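Call for participants: does anyone really need a new computer?

Grilstead Repair Exchange – February 2025

Every few years we are told that our computers are finished. The software won't update, the shop shrugs, and a perfectly good desktop goes to the tip. We have our doubts about this. We also have doubts about the other side, the people who claim that any old machine can be made as good as new in an afternoon with a screwdriver and a bit of patience. Both claims get repeated a lot and neither seems to get tested much on ordinary households.

So we are looking for 17 households in and near Grilstead to take part in a year-long trial, starting in March. You would hand over your main desktop computer for a short spell, get it back with whatever parts we think it needs, and then carry on using it as you normally would. Once a month you fill in a diary telling us what annoyed you.

Please read that last part again. We want complaints. An earlier project in Belkadi asked people whether they were "happy with their upgraded device", and nearly everyone ticked yes, which told us that people in Belkadi are polite. We would prefer to hear that the thing takes four minutes to open a spreadsheet and that you have started swearing at it.
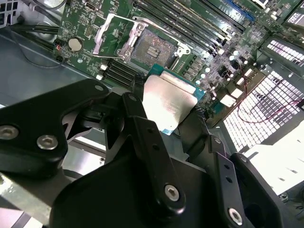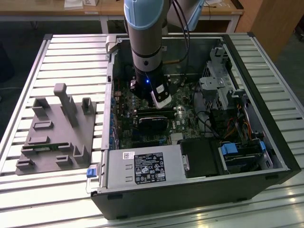
Desktop computers opened up for work on the parts inside.

Who we want

You should own a desktop (no laptops this time, sorry) that you use on most days. It should be old enough that somebody has told you to replace it. It must switch on. You don't need to know anything about computers, and if you do know a lot, we may turn you down, as you will be tempted to fix things yourself between diaries and spoil the results.

We are also keen to hear from people who think repair schemes are a waste of time. So far our inbox is full of people who already agree with us.

What you get

The work and the parts are free, and you keep them. There is a payment of £257, made in two halves, the second when your last diary arrives. If we can't do anything useful with your computer we will say so in writing, and you still get the first half.

What you don't get

A new computer. Nor a promise that yours will be faster. Back up your files before you bring it in – we will ask you to sign a form saying you have, and we do mean it. Brodavero, who are lending us the workshop, have no say in what we publish. You are welcome to be suspicious of that too, and the agreement can be read at the front desk.

How to apply

Write to us at the Tandeter Building, Grilstead, or pick up a form there. Tell us what you own, what you use it for and who told you it was past saving. One page is plenty. Applications that call the project "exciting" will be read like all the others, only more slowly.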